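The Long Table, and What Lives on It

From Rima Salameh, for the Mindis house newsletter

In our last number I promised to write something about the mending and sorting table, as several new members have asked me how it works and what they may bring. I am sorry that it took me so long. I began this piece in August and then put it away, and when I found it again half of it was no longer true, so I have written it once more from the start.

The table came to us from the Fleder workshop when they moved to smaller rooms. It has a white top and a light wooden edge, and it is the brightest place in the house. For mending this is a great advantage. A dark stitch on dark cloth is very hard to find under a yellow lamp, and on the white top even my eyes can manage it. The disadvantage is that in the late morning the top becomes so bright that one has to turn the chair a little. Dušan Stojanovska wanted to put a curtain, but we tried it with an old sheet and then everybody complained that it was too dark, so the sheet was taken down again and is now in the box for rags.

The table is used for two kinds of work. The first is mending, which means socks, gloves, cuffs, small holes and loose seams. The second is sorting, when bags of clothes and small household things have been given to us and someone must decide what is good, what needs repair and what can only be cut up. For a long time we kept the two kinds of work apart, with mending in the mornings and sorting after lunch. In practice they are always mixed. A person who sorts finds a hole, sits down to close it, and one hour later there is a new heap beside her.

I do not think this is a bad thing. But it means that the table must be easy to clear, and for this reason we have begun to use trays. Before the trays we had paper boxes, which looked well for the first weeks and then became soft at the corners. We also had glass jars for the buttons, until one of them fell. 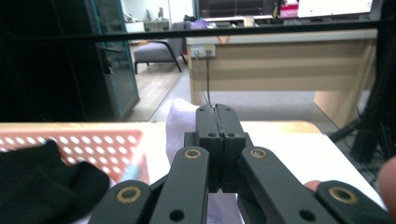
HOUSE AND HANDS

The salmon-pink tray with the rows of small holes is the one I like best. It weighs almost nothing, and it can be washed under the tap and shaken. Small work goes on it while it waits for its turn: a black piece of the soft sort, a bit of something light blue, whatever has come out of the bag. The pale lavender cloth stays on the table top next to it. I prefer to work over a cloth, as a needle that falls on cloth stays where it fell, and a needle that falls on a hard white table jumps to the floor and is found later by somebody's foot.

Please do not iron the lavender cloth or fold it away in the cupboard. It is meant to be on the table, and it does no harm if it is crumpled. Two times already it was put with the tea towels, and once it went home with someone and came back very clean and smelling of roses.

Now some words about black things, which are the most difficult. A black sock and a black glove look almost the same when they are rolled together, and I have seen experienced people put one of each into a pair. So I ask everyone to open the black pieces fully and lay them flat before they are paired. Turn them to the inside also, as the holes show better there. For darning I use the Khalaf thread, the thinner one, and I take it double for heels. The Flarar thread is nice in colour but it is slippery, and the knot opens if it is not made with much care. If somebody has a good method for this knot, I would be glad to learn it.

There is a power socket on the front panel of the desk, and it is very useful for a lamp or the small iron. Only please look where the cable runs before you pull the cloth or move a tray. A thin dark cable is easily forgotten under a heap of clothes. When you have finished with the iron, take the plug out, wait until the iron is cold, and then put it on its shelf.

Dušan keeps the notebook, and he told me that 2714 pieces have gone over the table from the day he started to write. I had guessed nearly half of that. He writes down every single sock, so perhaps we should think of it as somewhat fewer when we speak of it to other people!

We could use some things, if you have them at home and do not need them:

Wool in grey or dark blue, also short ends
A pair of small scissors that really cut
Two more light trays, any colour, with holes or without
Buttons still on their card

Please do not bring curtains at present. We have seven pairs, and they fill the whole lower shelf.

The table is free for everyone from the morning until five, and you do not have to know how to sew. Sorting can be learned in a few minutes, and there is usually somebody sitting there who will show you - often it is me. If you come for the first time, bring one thing of your own that needs mending. It is pleasant to go home with something finished.

Contributions for the next number should be in my pigeonhole by 6/1/26. Short pieces are very welcome, handwritten also, if the handwriting is better than mine.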